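Waypoint 216

1. The Pause

Deolinda had the planner log open before her coat was off. Run 329 had stalled again at waypoint 216, same as the night before, and she was thrilled.

"Same spot!" she called across the lab. "Shoaib, it's the same spot!"

Shoaib Mughal came over with his toast. A bug that moved around could eat a whole October. A bug that stayed put was practically a gift.

"Show me the costs," he said.

She scrolled. Jirnero, their planner, scored every path for both arms and picked the cheapest. At 216 the right arm was meant to swing past the plant and go down for the amber cup. It had a clear path, a lovely one, and each time it scored that path and threw it away.

"It thinks the left arm is in the way," Deolinda said.

"Is it?"

They both looked over at the table.

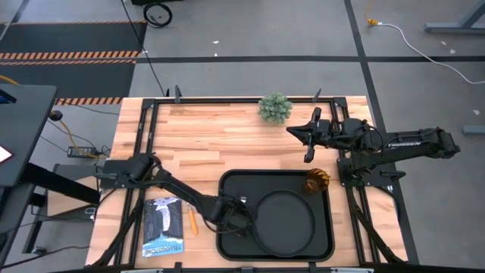 2. Four Lines

The left gripper was over the corner of the tray, well away from the cup. Jirnero had it somewhere else.

"Old pose," Deolinda said. "It's planning around where the left arm was." She was already typing. The state buffer handed out whatever it had last, with no check on the time stamp — and the right arm's planner always asked first.

The fix took four lines. She read them aloud twice, mostly for the pleasure of it, and Shoaib found a missing bracket.

"Replay it in the simulator before you touch the real thing," he said.

She did. The little drawn arms slid along their curves, 214, 215, and then 216 went by as if it had never been any trouble at all.

"Again!" said Shoaib, and put down his toast.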